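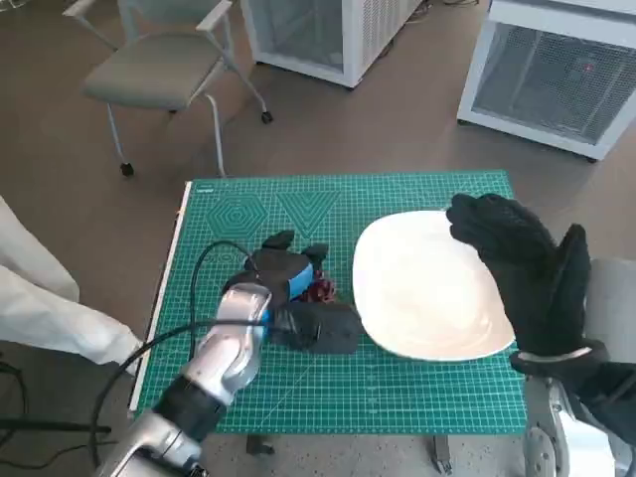 Re: [nivska-kitchen] Bremell discs, anyone tried them?

On 05/07/2020 Purificación Esteban wrote:

> I bought the 7 pack of Bremell discs after seeing them at Sarmiento. You drop one in the crisper drawer and it soaks up the gas that makes fruit go bad. The leaflet says produce keeps "up to three times longer" and that they tested it in 2,000 homes. My lettuce has been in there nine days and it still looks good, so I'm pretty impressed. Has anyone else on the list used them? I'm thinking of getting the bigger pack while we're all shopping less often.

Purificación, I haven't bought them and I'm going to try to talk you out of the bigger pack, or at least slow you down.

First, the lettuce. Nine days is nice, but what did the same lettuce do without a disc? I had a head of romaine last December that went two weeks in a plain plastic bag with a paper towel in it. I've had others turn to soup in four days. So much depends on how long it sat in the truck and the store before you got it, and none of us knows that. One good head of lettuce doesn't tell me much, and I'd say the same if it had gone bad on you.

Second, "up to three times longer." Up to. If one peach out of all of them lasted three times as long and the rest rotted on schedule, that sentence would still be true. I'd like to know what the typical result was, and for which fruit.
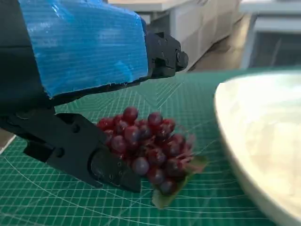

And then the 2,000 homes. I went and read the report, which you can get to from the Bremell site if you click long enough. It was done by an outfit called Ullitano, and what they did was mail discs to 2,000 homes and ask people to fill out a form afterward. 273 sent it back. That's the whole study. There was no second group who got a dud disc, and the form asked "Did you notice that your produce stayed fresher?" People who got a free thing in the mail and bothered to send the form back are going to be kinder than average. I would be too.

The gas part is real as far as it goes. It's ethylene, and apples, bananas, pears and tomatoes give off a lot of it as they ripen. If you shut greens in a drawer with apples, the greens will yellow sooner. But you can fix that by moving the apples, and it costs nothing.

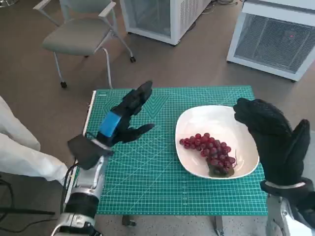 What bothers me most is the leaflet's habit of treating all produce as one thing. It promises the same for berries, carrots, citrus, whatever you've got. Grapes don't ripen any further once they're picked, and what usually gets them is mold or drying out. A red bunch like the one on the white plate, stem still on, wants to be cold and unwashed in something that breathes a little, and I can't see what soaking up ethylene is supposed to add to that. Maybe a bit at the margins. Not three times.

If you already have the discs, why not put them to some use? You have two drawers, I think you said once. Buy two heads of lettuce the same day from the same bin, put one in each drawer, disc in one and no disc in the other, and keep the apples out of both. Then do it again with the drawers swapped, because one of mine runs a lot colder than the other and I bet yours does too. Have someone else in the house judge which looks worse without telling them which is which. If the disc wins every time I'll say so on the list and buy a pack myself.

Also, does the package say how long a disc lasts before it's full? I couldn't find it in the report. If they want you to replace it every month I'd work out the price of that against what you throw away now. In my house it's mostly half an onion and some cilantro.

Someone asked upthread about freezing bread. I'll answer that one separately so it doesn't get lost in here.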